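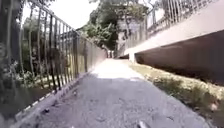
Footpath with railing, part shade, part sun.

Home | Files | Issues | Wiki | Releases

Fanby Walking Times

README

Last updated: March

Fanby is a plain table of how long it takes to walk places in Wimirgate, compiled by people who got sick of being told everything is "five minutes away". It has 574 rows, one per walk, and covers 124 start points. The colour-coded map everyone asks for is not included. Raed Karaki had a go at it and we've agreed not to bring it up.

Columns

start, finish: names as locals use them, so the old Bawa bakery is still "the bakery" despite having sold tyres for years.
minutes: door to door, ordinary shoes, no jogging.
hills: 0 to 4. A 4 means you will arrive in no state to meet anybody.
notes: free text. Chak-lun Hsiao's run long and mostly concern magpies.

Known problems

Anything through Skundevus Reserve was timed on a Tuesday arvo and is optimistic for school pick-up. Over 100 rows are missing a hills value, nearly all of them uphill. Crossing lights are averaged, which will be no comfort to you at the crossing.

Licence

Use it however you like, but please credit Fanby. Corrections go in Issues, with both times and the direction you walked.

3 comments | 11 shares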